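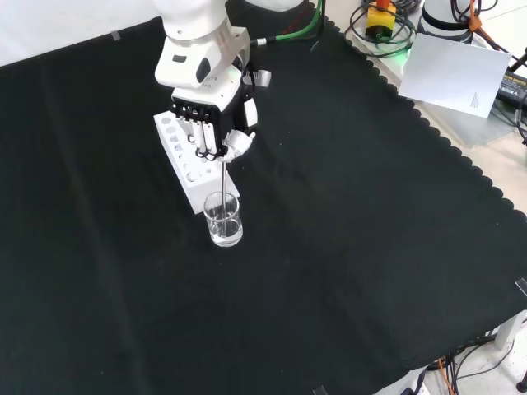

Progress report: the Plimis hand kit on trial

Stirring
The hand keeps the thin rod upright in the beaker, and we're delighted with its grip. Of the 1,502 runs logged, 900 were stirring — more than we promised you by December!

Pouring
For this task we swap to the black gripper and a white bowl, pouring water into a clear glass container. Gifty rewrote the tilt routine and it's a joy to watch.

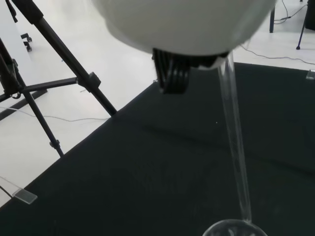 Still to do
Levier owes us two spare fingers, and the manual needs a proper page on setting up. We'd also like to try the rod with other sizes of beaker, and Ovier has offered to lend us a set.
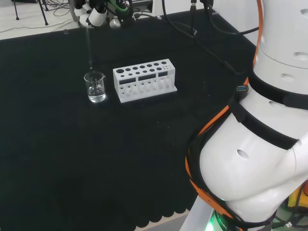
Lwazi Van Wyk
Trial Lead, Gyamfi

The kit is well worth keeping on, and I'd love to extend the trial by two months. Costs are on the sheet Triin sent you.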